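Tue 25 February

Soft toy sorting, box 2

Continued with the soft toys on the marble table. Work goes slower than I planned, because every piece must be looked at on all sides before it gets its card. I start with the seams, then the eyes, then whatever is sewn on the clothes.

Card 237 is the dog with blue top, white shorts and red scarf. Please write the scarf and its yellow band as part of the toy — last time I put such a thing on a separate card and it made confusion. The white plush goes in the same box as the dog.

The bunny with crocheted flowers on the head must not lie under other toys, the flowers become flat. Pink backpack: I put it under "bags", although it is small enough for a doll. The peach has a felt leaf, check the stitching there.

Dog at the box, then backpack, peach and bunny on the table:
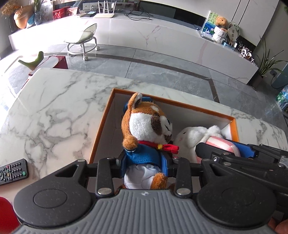
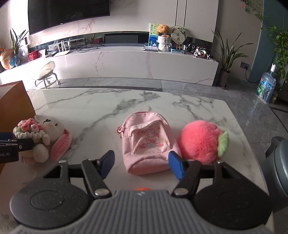 To do next

Cards from 238 on. Ask Stilier for more of the 300 mm boxes. Decide where the bags go finally — own shelf, or together with the toys.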